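3. Materiales y método

3.1. Ámbito del estudio

El trabajo se centra en los depósitos calcáreos sobre mamparas de vidrio en viviendas abastecidas con agua dura. Se seleccionaron 40 viviendas del barrio de Brinik, todas conectadas a la misma red y con ducha de uso diario. Quedaron fuera las que disponían de descalcificador y aquellas cuya mampara se había sustituido durante el año anterior. La toma de datos comenzó en enero y se cerró el 19 de mayo de 2022.

En cada vivienda se anotó el tipo de cierre, la altura del rociador y el hábito de secado declarado por los residentes. La zona próxima al tirador se registró aparte, ya que en el ensayo previo de Memik acumulaba más residuo jabonoso que el centro de la hoja.

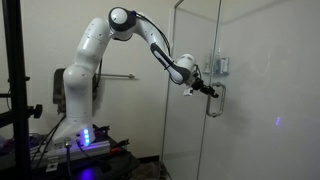 Figura 2. Puerta de ducha de vidrio con tirador metálico.

El vidrio se dividió en tres franjas horizontales: inferior, media y superior. En cada franja se midió la transmitancia con un medidor portátil Zoltus, calibrado al inicio de cada visita con una placa limpia. Se obtuvieron 2.082 lecturas válidas. Se descartaron las tomadas con condensación visible y las que diferían más de un 40 % de la mediana de su franja.

3.2. Protocolo de limpieza

Los residentes se repartieron en dos grupos. El primero pasó una rasqueta de goma después de cada ducha y no empleó ningún producto. El segundo mantuvo su rutina habitual y aplicó una vez por semana una solución de ácido cítrico, que se dejó actuar cinco minutos antes del aclarado. En ambos casos se pidió no usar estropajos abrasivos, que alteran la superficie y falsean la medida.
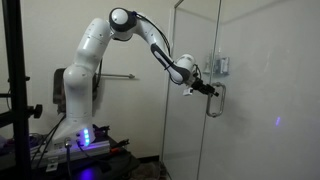 Figura 3. Mampara de ducha de vidrio.

El cumplimiento se comprobó mediante una hoja de registro colgada en el baño. Se recogieron 539 hojas semanales, de las que se excluyeron las incompletas. Cuando faltaban dos semanas consecutivas, la vivienda pasó a analizarse por separado.

3.3. Tratamiento de los datos

Las lecturas se promediaron por franja y visita. Para comparar los dos grupos se ajustó un modelo lineal mixto, con la vivienda como efecto aleatorio y la franja, el grupo y la semana como efectos fijos. El hábito de secado previo se introdujo como covariable. El umbral de significación se fijó en 0,05.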